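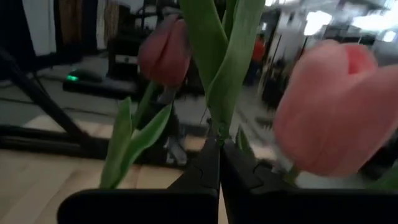
How long do cut tulips last in a vase?

Most bunches last about a week if the stems are trimmed, the water is changed often and the vase stays out of direct sun.

PIMMONT – Dotine, the flower shop and workroom on Makowska Street, will open its tulip tables again this March, with two weeks of drop-in bunching, evening arranging classes and a free exchange shelf for vases. The tulips come from the Cisov fields just outside town, and the shop expects to put out more than 200 bunches over the run.

Visitors to the tulip tables choose their own stems from the buckets, put a bunch together by hand and take it home wrapped in paper. Staff are on hand to show people how to hold the stems, where to cut and what to do with all those leaves. People who would sooner buy a finished bunch can still do that at the counter, as on any other day.

"We love this time of year," the shop said. "People come in thinking they want all one color, and then they spot a pink one next to a dark red one and change their minds completely. Watching that happen is half the fun for us!"

This year's mix leans toward pinks and reds, from soft salmon shades through to deep crimson, with white and yellow stems to fill in around them. Cisov has also set aside a small amount of fringed and double tulips, which tend to open wide and need a bit more room in the vase. These will go out in the mornings until they run out.

Building a bunch

The method taught at the tables is an easy one, and children pick it up as quickly as adults. Start with one stem held loosely between the thumb and fingers, a little more than halfway down. Lay the next stem across it at a slight angle, turn the bunch a little in the hand, and lay the next one the same way. Keep turning and adding. The stems end up in a spiral below the hand and the flowers spread out above it.

A gentle grip matters more than a firm one. Tulip stems are full of water and bruise easily, and a squeezed stem can bend at the pinch later on. Dotine's staff suggest setting the bunch down on the table and picking it up again if the hand gets tired, or tying it partway through with a bit of soft string and carrying on from there.

Mixing closed buds with flowers that are further along gives the bunch a longer life on the table. The open ones look good on the first evening, and the buds catch up as the others fade. Leaves can stay on if they sit above the waterline. A long leaf or two standing up between the flowers looks lovely, and many people strip off far more than they need to. Any leaf that would end up under water should go.

Caring for them at home

Each bunch will come with a care card, rewritten this year after customers asked for plainer directions. The advice on it runs as follows.

Cut a finger's width off the bottom of each stem with a clean, sharp knife before the flowers go into the vase. Use cold water and only fill the vase about a third of the way. Top it up daily, as tulips are thirsty, and change it fully every other day. Give the stems a fresh trim when the water is changed.

Tulips keep growing after they are cut, and they bend toward the light. Turning the vase each morning keeps them fairly even. Anyone who wants them straighter can wrap the whole bunch in newspaper, up past the flowers, and stand it in cold water for a couple of hours. The shop's own view is that a tulip leaning over the side of a jug is a fine thing and should be left to get on with it.

Keep them away from radiators, sunny windowsills and the fruit bowl. Ripening fruit gives off a gas that ages cut flowers early. Fresh daffodils are also best kept in a separate vase, at least for their first day, because their sap can clog the stems of other flowers.

Pet owners should know that tulips can make cats and dogs ill if they are eaten, the bulbs most of all. A high shelf is the safest spot in a house with a curious cat.

Evening classes

Alongside the drop-in tables, Dotine will hold arranging classes in the back workroom. The classes start at 7 in the evening and run for 2 hours. Each has room for nine people, seated at one long table so that everyone can see what the others are making. Beginners are very welcome – the first half is spent on cutting, cleaning and holding stems, and the second half on a low table arrangement to take home.

Vases, tools and flowers are included in the class price. Please wear something with sleeves that roll up, and expect wet cuffs anyway.

The vase shelf

The vase exchange is back by popular request. Many homes have a cupboard full of vases that are the wrong height for anything, and tulips are choosy about height: something that reaches about half the length of the stem tends to hold them best. Visitors can leave a clean vase, jug or large jar on the shelf by the door and take another one away. There is no need to bring one in order to take one, and jam jars are just as welcome as cut glass.

Vases with chips on the rim cannot be accepted. Narrow-necked bottles are fine and often the first to go, as a single tulip in a bottle looks good on a desk or a bathroom shelf.

Leftovers and green waste

Leaves and stem ends from the tables will be composted at the Cisov fields. Flowers with short or snapped stems will be set out in a tray by the register for anyone to take, free of charge. Floated in a shallow bowl they last a few days, and they are a nice thing to hand to a child on the way out.

Visiting

The tulip tables open at 8 in the morning throughout the two weeks and close when the day's buckets are empty. Mornings have the widest choice of color. The workroom entrance is level with the street, and one of the tables is set at a lower height for visitors who prefer to sit.

Class places can be booked at the shop counter or by phone. School and care home groups are asked to get in touch before visiting so that enough stems can be set aside.

About Dotine

Dotine is a flower shop and workroom on Makowska Street in Pimmont. It sells seasonal cut flowers, bulbs and potted plants, and teaches small classes in bunching, wreath making and drying flowers through the year.

Press inquiries and requests to visit the tables before opening can be made at the shop.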